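Music / Recording notes
Thread, 3 min read

1/ The new Siriwan record, Henotby, is four pieces for two drummers, bass and one reed organ. I've had it on since February and want to write down how it's put together, mostly the tempo handling.

2/ Side one holds at 100 bpm for its whole length. No click that I can hear. The drummers drift against each other by a few milliseconds and the bass sits behind both of them, so the pulse feels wider than it is.

3/ The organ is tuned a little flat of the bass. On sustained fifths you get a slow beating, and the second drummer plays to it. Check the last stretch of "Garkia" – the ride pattern lines up with the beats in the chord and ignores the bass line.

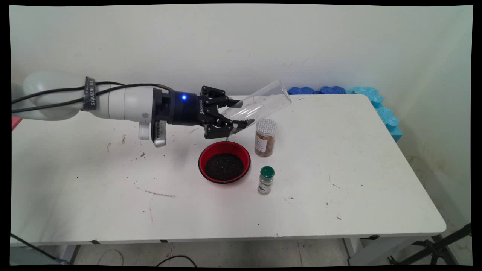

4/ "Garkia" is also where the mix changes. Up to that point the kit mics are panned hard, one drummer per side. After the break both kits fold to the center and the room mics come up. Snare decay gets longer, cymbals lose their top end.

5/ Side two opens at 178 bpm and feels slower than side one. The kick drops to every fourth beat and the organ holds one chord for most of the track. If you count it in half time, the bass figure makes more sense.

6/ Low end: there's a bump near 260 Hz on the organ that builds up on small speakers. I pulled it down a couple of dB at home and the bass came forward. On headphones I leave it alone.

7/ Compared with Kostbridge, the previous album, there is far less overdubbing. Kostbridge had stacked guitars and tape loops under nearly everything. I count no guitar at all on this one, though the bass goes through a fuzz pedal on the closer and covers the same range.

8/ The vinyl cut is quieter than the download and keeps more of the drum transients. The download is limited pretty hard, mainly on side two. If you have both, compare the first minute of the closer at matched volume.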